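Home Projects Build Log Gallery Parts Contact

Brornia Arm - Gallery, April

Brornia is a small robot arm we are building in the shared workshop on Pilach Street. Reto Grabner does the metalwork and I do the wiring and the code. The long-term plan is an arm that can strip old desktop computers for parts, so most of the work goes into small, fiddly grips in tight spaces. We started with foam blocks, moved on to drive caddies, and are now on processors.

The arm itself is the third version. The first two had printed links, and they flexed too much once the arm was reaching out past its base. Reto redid the links and finger plates in metal over the winter and painted them flat black. The budget for the rebuild was 400 dollars and we went 14 over, mostly on bearings.

The control board is called Thampi and sits in a plastic box under the bench. It runs the arm from a list of saved positions, plus a manual mode on a gamepad. For the processor work we use manual mode to get close, save the position, and then play it back at low speed.
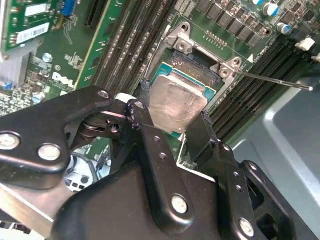
Fingers at the open socket on the Dell board, with the edge of one finger against the side of the processor.

Getting at a processor inside a case is harder than on a loose board. The memory slots stand on both sides, the lever takes up room, and the wrist has to come in at a slant to clear the chassis wall. We keep the travel limit on the wrist at 120 degrees for this job. Past that, the cable bundle pulls tight at the elbow.

The socket lever is still opened by hand. Reto has a sketch for a small hook that would fit on the outside of one finger, but it would add width we don't have to spare. It may end up as a separate tool that the arm picks up from a rack.

Next on the list:
- Rubber pads for the fingertips, 3 mm thick to start
- A stop in the code for when motor current climbs too fast
- A tray for the parts that come out

The drawings for the links are in the Goteter folder on the workshop drive. The finger plates there are one revision behind, so ask before cutting any. Thanks to Mỹ Trình for the bench space and for the box of old memory sticks, which we have been using for grip tests in the evenings.

Previous gallery Next gallery Back to top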